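Search products... Go

Jesodska Table Arm Package: what you get and how to plan the purchase

Clasoden supplies the Jesodska package for small teams who want one arm that works over a table and sorts everyday things. The package contains the arm, a two-finger gripper, the controller, the cables and the mounting plate. The table is not included. Many customers use the one they already have, and we think this is a good way to save money in the first year.

Before you ask for a quotation, please measure the place where the arm will stand. The board must be firm, and the arm must reach every corner of it without stretching completely. 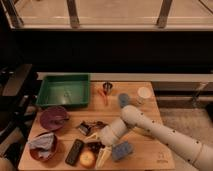 The yearly service plan costs 400 euros and covers one visit, spare gripper pads and help by telephone. You can start without it and add it later, but then the first visit is charged separately. A second gripper costs 1,000 euros. We advise to order it together with the arm, as delivery of a single gripper takes 56 days.
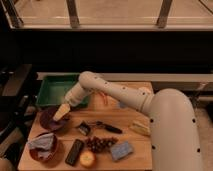 Containers and test objects are the part of the budget which customers forget most often. They are cheap, but you need many different ones, and soft things behave differently from hard things. A green tray, a couple of bowls, a cloth, a sponge and a remote control are already a useful beginning, and all of these you can find in an ordinary household shop. Please choose bowls with a low rim for the first weeks, so the gripper can come down close to them.

Guarantee: 3 years for the arm. Orders placed before the end of June are delivered at this year's price.

Comments

Alemayehu: Does the mounting plate fit a table with rounded edge? Ours is quite old.

Hiwot Birhane (Clasoden): Yes, if the flat part is wide enough for the whole plate. Please send me the measures and I will check.

Melside workshop: We took the service plan from the start and do not regret it. The manual could be longer.

Contact | © Clasoden | Back to top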